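**Colors bleeding in the wash -- is my striped stuff ruined?**

Posted by Keisha Holloway, Oct 6, 2025

Ok so quick one hopefully. I have a bunch of bright striped things (beach throw, two kids shirts, a table cloth my sister gave me) and I've been washing them seperate from everything else like a good citizen. Last night I was tired and everything went in together, warm, with the white pillowcases. Pillowcases came out a sad gray-blue. The navy parts of the throw left a blue haze on the yellow next to it too. Not terrible but I see it.

Things I did before posting: rinsed the throw in the tub, cold, water was still tinted after the second rinse. Did NOT put anything in the dryer. It's all hanging in the bathroom right now.

What I need to know -- can I get the blue out of the whites, can I get it out of the yellow without killing the navy, and do I have to wash this stuff by itself forever? Machine is an old Bellamy top loader, no fancy cycles. Water here in Cudmont is hard if that matters. No bleach in the house but I can go get some.

---

**Wayne Doucette**

Bleach the pillowcases, done. Cold water next time.

---

**Rowena Gatchalian**

Don't reach for chlorine bleach first. And good call on the dryer, heat makes that dye a lot harder to shift, so keep everything damp if you can. Put the pillowcases back in a bucket tonight, don't let them hang.

Whites: oxygen bleach powder (the kind you mix with water, not the liquid chlorine). Hot as the label allows, dissolve it fully, push the cases under, leave overnight. Wash by themselves in the morning. Still gray? Do it again. Two soaks is normal with navy.

Striped throw is trickier. You want the loose blue to leave the yellow and the blue that belongs there to stay put. So:

- cool water, big tub, lots of it
- oxygen powder at the weak end of what the box says
- check it every 45 minutes, swish it, dump the water when it goes blue
- test a hem first!! inside of the hem, wet cotton swab, wait, look
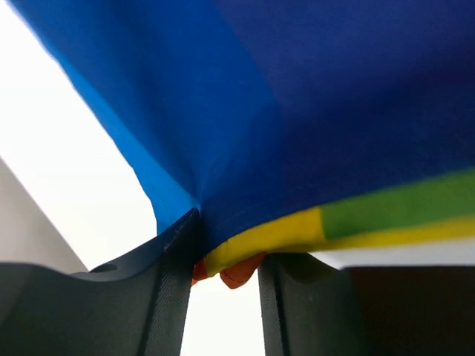
Don't wring it and don't leave it folded on itself while wet. That's where you get the second round of transfer, dark stripe sitting against a light one for hours. Roll it in an old towel you don't care about, press, then lay it flat or hang it so the stripes run up and down. If it hangs sideways the navy drips right through the yellow and you're back at the start. Ask how I know.

Skip the vinegar and salt thing people will tell you about. Doesn't set modern dyes.

Hard water -- use a bit more detergent than you think. Skimping leaves the loose dye with nowhere to go but back on the cloth.
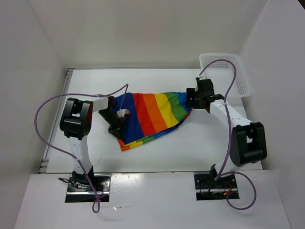
*Rainbow-striped cloth, dark blue at the left edge.*

Not forever, no. Wash the striped things by themselves till the rinse water's clear, then they can go in with darks. I'd still keep them away from whites. Color catcher sheets help but they're not magic, I use one per load and toss it.

---

**Golshifteh Ebrahimi**

Agree with most of Rowena's, only thing I'd add is look at the fiber tag. If the throw is 100% polyester it's probably not the one bleeding, check the kids shirts. Mine were 100% cotton and one red one did a whole load by itself back in February. White paper towel, damp, press on each dark color for a minute. Whatever comes up colored is your guy.

Also if there's any wool or silk in there no oxygen bleach at all, it'll wreck it.

---

**Keisha Holloway**

It WAS one of the shirts, ugh. Throw barely marked the paper towel. Pillowcases are in the bucket now, will do the tub thing with the throw tommorow. Thanks both. Wayne I'll save the bleach for if the bucket doesn't work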